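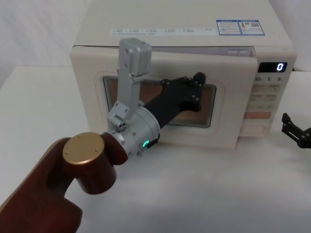 Cream-white microwave, door ajar, with a single 0 glowing on the display.

Small Kitchens, Big Favorites: The Countertop Page

Welcome back to the Nindley kitchen gallery! Shufen Zheng and I have been collecting countertop appliances since December, and this one makes me happy every time I scroll past it. I love a soft cream finish on a white table, and I love it even more when all the labels are still on.

Look along the top for the long white strip of Chinese print in little checkbox rows, then the two blue-bordered stickers near the right end. The one on the right is the energy label, with a small square code beside the blue text.

The buttons are my favorite part! Beige, set out in pairs, with tiny pale orange lettering, plus one wider orange-red strip near the bottom. The time labels just under the black display read 10, 5 and 1 in some order (I always have to check), and I could look at that color combination all day.

And that orange-brown interior behind the dark mesh of the window, so warm next to all the cream.

Toasters are next, and Shufen has 25 of them sorted already. If you have a cream one, write to us at Nindley!

Page by Brahim El Ouafi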